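My Month of Beets
By Jonalyn Villanueva

I should say up front that I never liked beets. My grandmother in Samonte boiled them until the whole kitchen smelled like a wet garden, and I'd slide mine under the rice and hope for the best. So when my doctor looked at my blood pressure numbers last February and asked how I felt about vegetables (how I felt about them!), beets were the last thing on my mind.
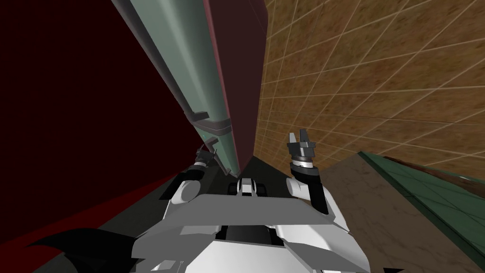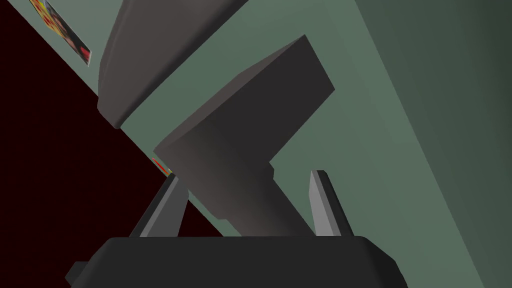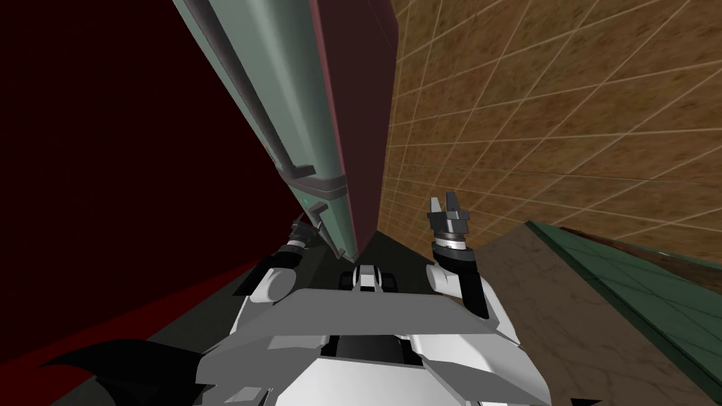
She wasn't pushing any miracle cure. She said beets are high in natural nitrates, that some people see a small drop in their readings when they eat them often, and that I should keep taking my pills and cut the salt either way. Fine. I went home and decided on 31 days, one serving a day, in whatever form I could stand.

The first week was rough. I tried them raw and grated, which tasted like dirt with ambition, and then I tried a bottled juice from Vumel that I had to chase with orange slices. Roasting saved me. Wrap them in foil, give them an hour at 400, and the skins slip right off under your thumbs. I ate them with goat cheese, with walnuts, cold out of the fridge while standing up. By the second week I was making a dip with yogurt and garlic and putting it on everything – toast, eggs, one regrettable bowl of noodles.

A few things I wish I'd known. Your cutting board will be pink for days. So will other things, and you should remember what you had for dinner before you call anyone in a panic. If you've ever had kidney stones, ask your doctor first, as beets are loaded with oxalates. And don't toss the greens! Sauté them with a little olive oil and lemon and they're every bit as good as chard.

Did it work? My readings came down a bit, but I was also walking to the Banier market and back 11 times that month to buy the things, so I can't tell you which did it. My doctor shrugged and told me to keep doing both. I've got four in the oven right now, and my sister wants the dip recipe.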